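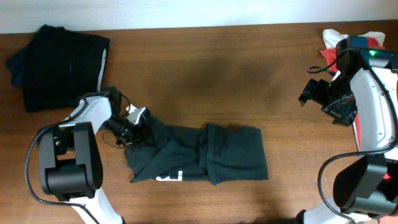

What should a first folding station cost us? Budget for two arms, a table and a full set of spare parts. The Nilsuwan plan allows 30 percent on top for spares and cabling. T-shirts take both arms, and one may wait open while the other grips the cloth, so don't price a single arm to save money.

Do we need a special table?
No. A plain wooden one will do. Glare can bother the wrist cameras, so put lighting on the quote.

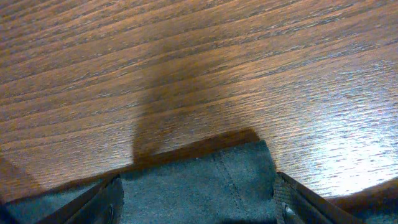 Wrist camera view, gripper open over the tabletop.

Which grippers should we order?
Ask Vandari for textured finger pads and order extra sets.
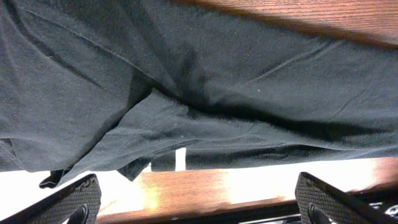 Undeck Buyer FAQ, page 27

How many garments should we plan for?
Fellotham set aside almost 1,000 for setup. Include dark, soft fabrics.
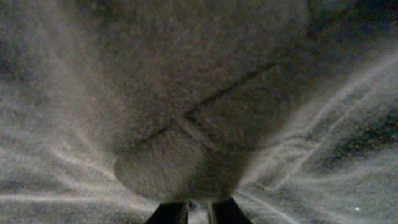

Who approves the order?
Send quotes to Jaruwan Nakpan before December.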